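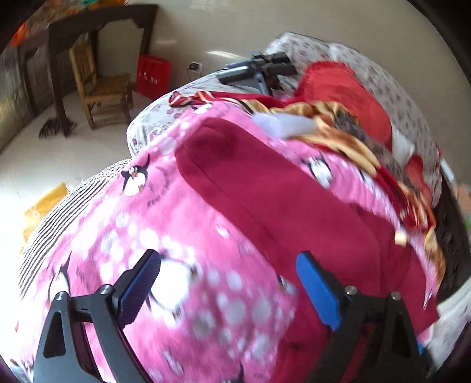 Dede Opoku has folded the same dark red cloth so many times that she now does it in her head while waiting for the bus. She leads hand-held demonstrations at Midmont, which means she spends her working day in other people's bedrooms with a gripper in each hand, doing chores very slowly so that a robot can one day do them slightly less slowly.

"My mother asked what the job was," she says. "I said I show robots how to make a bed. She said, 'You?'"

The method is simple enough to explain at a family dinner. There is no robot arm in the house. A person holds the gripper, squeezes the fingers open and shut, and a camera on the tool records what happens from the gripper's own point of view. Later, software works out where the tool went and when it closed, and a robot somewhere else is trained on the result. Opoku used to drive arms by remote control from a desk, and she does not miss it.

"With remote control there's always that little lag, and you have no feeling in your fingers," she says. "You go to pick up a sock and you move the mattress. With the tool in your hand you feel the cloth pull. You stop sooner."

A good demonstration of one fold runs to 54 seconds. A bad one can take longer, or much less time, and Opoku is wary of the quick ones. New people tend to arrive with flair. They flick the cloth, or toss a corner over with a snap of the wrist, and are then asked very politely to do it again like someone carrying soup.

"Aatos was the worst for that," she says of her colleague Aatos Nieminen, who was sitting next to her at the time and did not object. "Beautiful folds. Completely useless."

"They were fast," says Nieminen.

"They were a blur."

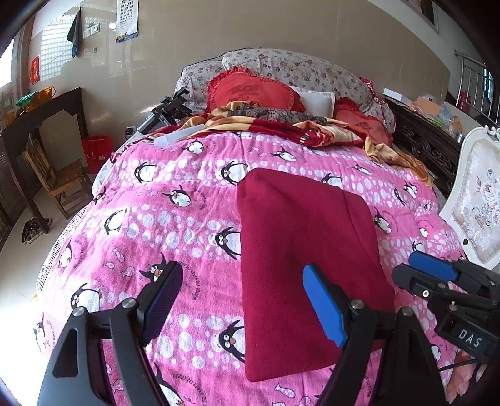 Nieminen came to the team from Hikier, where he programmed arms that moved the same box between the same two points all day. He talks about boxes now the way some people talk about an easy first marriage. A box has corners and keeps them. Cloth, he says, has opinions.

"You take hold of the edge and you think you have one layer. You have two, or you have one and a bit of the blanket. By hand you'd just rub it between your fingers and know. The gripper has a pad on each side and that's all you get, so you have to learn to come in low and from the side, and press a little before you close."

Pressing is harder to teach than it sounds. Push down too hard and the bedding bunches up between the pads – too lightly and you close on air. Both of them hold back from fixing a mistake with a free hand, a temptation Nieminen compares to not scratching your nose in a choir. If the cloth slips, the person goes back and picks it up again with the tool, and that recovery stays in the recording.

"We used to throw those out," says Opoku. "We'd keep only the perfect ones. Then the robot would drop something and just stand there like it had never heard of dropping."

They also stopped tidying up first. Early sessions took place on plain gray sheets in a rented studio in Ibarra, and the robot trained on them did well until it met a pattern. It hasn't been to a plain bedroom since August, and neither has Opoku. She likes a busy print, and she likes a bed with other things already on it.

"People apologize when we come in. I tell them please, leave it. If you clean up I have to go and find another house."

I asked to try. Opoku handed me one gripper and kept the other, which I took as a comment. It is heavier on the wrist than it looks, and my first attempt moved the cloth a hand's width and turned it into a sort of rope. Nieminen said it was a very useful example of something. By the fourth go I had a fold, if you were generous and stood where I was standing.

How many does it take? Opoku asks for 50 usable folds before she changes the room, the light or the cloth, and a person who is going well can manage up to 300 in a day. She has done that twice and does not recommend it. Her thumbs went numb and she snapped at a cashier.
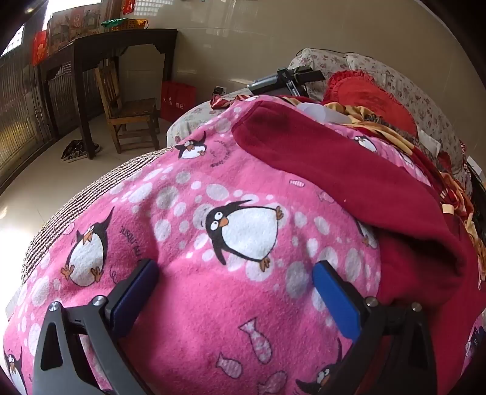

Midmont Home Tasks Team – Hand-Held Demonstrations

Does the robot fold well yet? The two of them look at each other for a while.

"It folds like me on a bad day," says Opoku. "It goes in at my angle. It even has my little pause before it closes, and I never knew I had a pause until I watched a machine do it."

Nieminen would like to see it handle a blanket next, a proper thick one, with two people's worth of demonstrations so the robot doesn't end up with one person's habits. Opoku would like to see it handle a fitted sheet, mainly so she can find out how that is done.

For now it is the red cloth again. She shook out her hands, picked up both grippers and asked me to move my coat.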